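The Last Good Button

There is a tin in most British kitchens, and it does not contain biscuits. It contains buttons, a dead watch and one foreign coin, and it has been handed down through families who have otherwise failed to hand down any money.

The buttons are nearly all spares. They arrive in tiny plastic bags, pinned inside a new shirt as a sort of confession, and go straight into the tin, where they are never matched to anything again. When the real button goes, usually on a Monday and usually at the stomach, we do what our grandparents would have wept to see. We buy another shirt.

Tellthorpe, a market town with 2 charity shops for every pub, once had a better idea. The Cadell works on the river turned out shirt buttons from 1900-and-something until the lease ran out, and at its height kept 550 people on the payroll. Children were taught to sew on a button before they were taught to tell the time, which may explain the bus service. 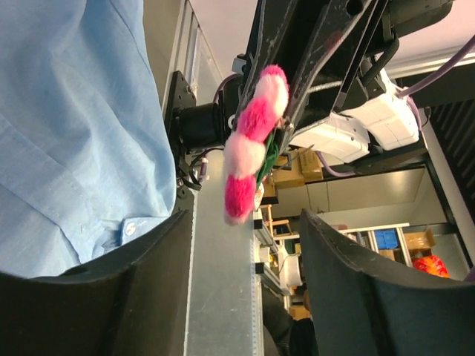 The shank, and why yours fell off

A machine sews a button flat and fast, then moves on with a clear conscience. The thread is often a single chain, so one loose end will undo the lot while you are reaching for the marmalade. Sewn by hand, a button stands slightly off the cloth on a little stalk of wound thread, called the shank, which gives the other layer of shirt somewhere to sit.

It takes four minutes. I have timed myself, and that includes the swearing.

At Spanos, the mending shop that now has the old Cadell counter, they took in 483 garments last November. Most needed a button and nothing else. The charge is modest and the look you get is free — a long, level look, from behind half-moon glasses, at a grown adult holding a cardigan.

I asked whether I should be learning to do it myself. I was sold a needle, a reel of white thread and a ticket for the beginners' evening, which has a waiting list until spring. My cardigan will be ready on Thursday.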